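Collix Bench Cell
Tabletop pick, carry and pour, from Kemora

For benches where people still move liquids and small parts from one cup to another by hand, and have opinions about it.

Collix is a single arm with a two-finger gripper that sits beside a work table and handles the vessels you already own. We do not sell special cups. We tried that once, and customers kept using the old ones, so the arm learned to hold the old ones. Steel, clear plastic, frosted plastic, glass: if a hand can pick it up, it is worth trying.

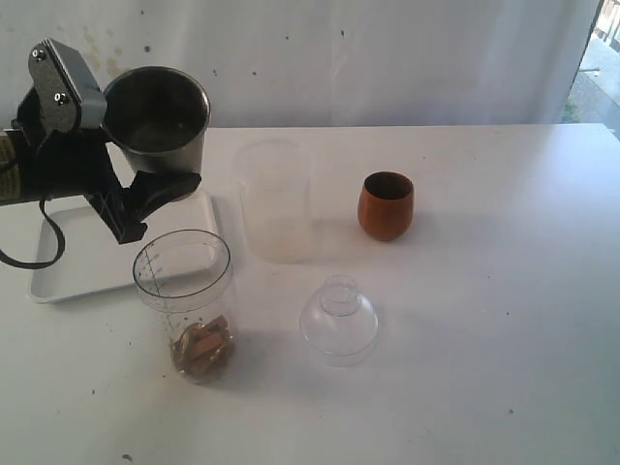
The arm takes 11 kinds of vessel out of the box, and you can teach it more by guiding it through the grip 3 times. Nothing has to be bolted to your table. It will work around a tray, a few odd cups and the thing somebody left there in December.

What it sees

A small camera rides at the wrist and looks where the fingers are going, including down into deep containers where an overhead camera mostly sees rim. Dark, shiny objects are hard for it — they are hard for you too, but you can tilt your head.
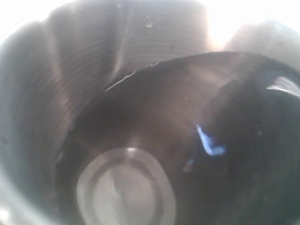 Wrist camera view into a deep gray container with a dark, rounded object inside.

What changes for your people

Less than the brochure writers wanted. At our Sidport test shop, one operator used to spend most of a shift carrying and pouring. The job now is setting up runs, checking levels, wiping down and deciding what to do when something looks wrong. Wrists are happier. Feet are about the same. Plan on retraining time, and put it on the schedule as real hours, or it will come out of lunch.

Collix does not know when a batch smells off. Keep the person who does.

Glass gets its own grip setting, slower and lighter, with the fingers closing from both sides at the narrow part.
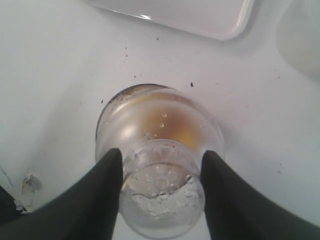 Ghoneim wrote to us after the first month to say that the arm was fine but the handover sheet was useless, and that the night crew had been writing "ask the robot" in the notes column. The sheet is now two lines longer and ships with every unit. We also added a plain-language stop log, so the next shift can read why the arm paused without calling anyone at home.

Mixed contents are allowed. You can run liquid and solid pieces in the same vessel, provided you tell the software first. It takes surprises badly.

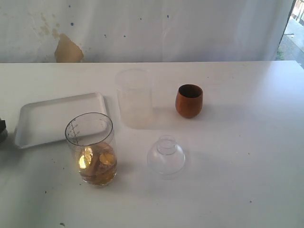 Measuring cup with amber-yellow liquid and two gold-colored coins, beside the white tray.

In the crate

Arm, gripper and wrist camera
Two spare finger pads
Stop button on a 16-foot cord
Handover sheets, padded, the new version

Service is due every 2,000 hours. Cleaning is due whenever you look at it and sigh.

Lease or purchase through Kemora, Sidport office. Ask for the bench desk and have your table measurements ready.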